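Print this page | E-mail this release | 4 shares

Dirlow Releases Wollix 2 Motion Planning Software for Desktop Robot Arms

Dirlow has released Wollix 2, a motion planning and control package for small desktop robot arms driven by hobby-class servos. The new version plans for two arms in a shared workspace and replaces the fixed safety zones used in the first release.

In the earlier version, each arm was given its own half of the desk, and a task that needed both grippers near the center line had to be split up by hand. Wollix 2 checks both arms against each other at every planning step. If a path would bring the links too close, the planner delays one arm or routes it around the other. The minimum clearance is set by the user in a plain text file.

The control loop now runs at 300 cycles per second on a standard laptop, with no separate controller board for timing. Joint positions, servo load and commanded targets are written to a single log, which can be replayed against the planner offline.

Arms built from printed parts vary from one copy to the next, and calibration was the most common support request for version one. The new routine moves each joint through a short set of poses and fits the offsets and backlash for that joint. Results are stored per arm – a replaced servo needs only its own joint run again.

Dirlow tested the planner on 1,320 paired motions before release. The test set and the scripts used to run it are included in the download, along with 13 sample tasks covering handover, sorting and two-arm holding.

Perception is handled through Solanki, the company's existing camera module. Users of Solanki need to update it before installing Wollix 2, as the message format for object poses has changed. Task files from the first version load without edits, but zone settings are ignored.

Support for the Wenik gripper library is planned for November.

Contact: Dirlow press office | Copyright Dirlow. All rights reserved. | Back to top
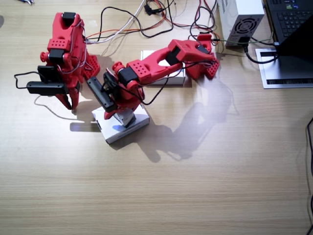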